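Brarkirby walkers ready for the Wollosent Night Hike

2008-06-05

I'm Nadhirah Wuisan and I look after the publicity for Brarkirby Student Walkers, so it falls to me to shout about our summer hike, and I'm really pleased to be doing it! The Wollosent Night Hike sets off from Warnitz village hall at 9 in the evening on the last Saturday of this month, and we'd love more teams to join us.

When I first did it I was a fresher with borrowed boots and a torch that gave up before the second checkpoint (my own fault, I'd left it switched on in my rucksack). I still came back grinning. You go out in teams of five, plot your own route from the grid references we hand out at the start, and collect a stamp at each checkpoint. Last year 452 walkers took part and between them they raised £1,353 for the Wollosent footpath fund, our best total yet.

We've changed a few things after the March practice walk, when the mud along the river got the better of several of us. The route now climbs over Raju Hill instead, so it's a longer pull early on but a much nicer descent, and there's soup at the bottom. Raju Hill also has the best view of the whole night if the sky stays clear. 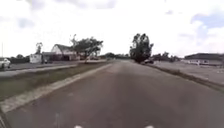 Do I have to belong to a university club to enter?

Anyone over 18 can enter, student or not, as long as one person in the team can use a map and compass. If you haven't got a full team, tell us and we'll put you with some others.

Every walker needs a waterproof, a whistle, a head torch with spare batteries and a mug for the soup. Phones stay sealed in the envelope we give you unless there's an emergency. Breakfast is back at the hall, bacon or veggie sausage, and there's floor space if you want a sleep before travelling home.

Entry forms are at the students' union desk in Brarkirby, or ask any of us on a Wednesday evening.

Press are welcome at the start and at breakfast. Please ask for Nadhirah.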